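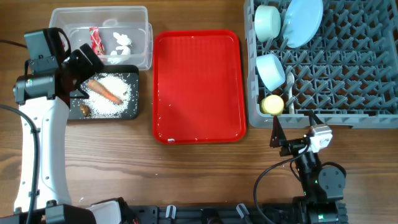
Residence Diary, Wadstead House
Entry for 2/26/26

The reading room opened at the usual hour. The morning was given over to the Manninen letters, which came to the House last autumn in two trunks and have been waiting for a proper shelf list ever since. Sandra Stockdale and I finished the first trunk before lunch. The last bundle in it concerns the sale of the lower orchard and is in poor order, with several sheets folded into envelopes that belong to other letters. We have left them as found and noted the mismatches in pencil on the slip.

A point of policy should be recorded. Letters with no date will be filed behind the dated letters of the same writer. They will not be placed by guesswork. Casimiro Esteban had argued for placing them by subject, and his argument has merit for the farm correspondence, where one can often tell the season from the talk of lambs and hay. The Director has decided in favor of the simpler rule for the present. The question may be raised again in March, when the second trunk is opened.

The Narwood parish office replied to our request of last month. They hold a burial register that covers the years we need and will permit it to be consulted on their premises. It may not be borrowed. Upendo Magesa has agreed to make the trip and will take the list of surnames with her. I have asked that the spelling of each name be copied exactly, including those that seem wrong. The Manninen family spelled its own name three ways in a single decade, and a helpful correction by a later hand has already cost us a good deal of time.

The heating in the north corridor was off again until midmorning. A report was made to the building office. The strong room was not affected, and its readings stayed within the permitted range throughout.

After lunch Benoît Besson presented his progress on the catalog of maps. He has now entered around 1,000 sheets. The estate surveys are complete, and the road plans will follow. He requested a wider table for the large sheets, which at present must be read in halves, and the request was approved subject to cost. He also showed us a drainage plan drawn by a surveyor who signed only as Haltis. The lettering is very fine. The plan shows a millpond that appears on no other map in the collection, and there was a long discussion as to whether it was ever dug. I am inclined to think it was a proposal and nothing more. Nhàn Quách pointed out that one of the Manninen letters complains of wet ground "by the new pond," and undertook to find it again. She had not done so by closing time.

Two readers were received in the afternoon, both by appointment. One is writing a history of the district's schools and asked for the attendance rolls. The other wished to see a portrait which the House no longer owns, and was given the address of the present holder. Both signed the book.

I spent the last hour on the annual statement, which is due to the trustees at the end of next month. The section on acquisitions is in draft. The section on conservation cannot be written until the binder's invoice arrives, and I have sent a second reminder. The tone was kept polite.

On a personal note, which the rules of this diary allow so long as it is brief, I walked home by the river path for the first time since the flooding. The lower steps are still closed. The water has gone down a long way, and there were geese on the cricket field.

For attention tomorrow: new pencils for the reading room; the key to cabinet 3, to be returned by Casimiro; reply to the Narwood office with thanks and a proposed time for the visit; the letter about the pond, if Nhàn can find it.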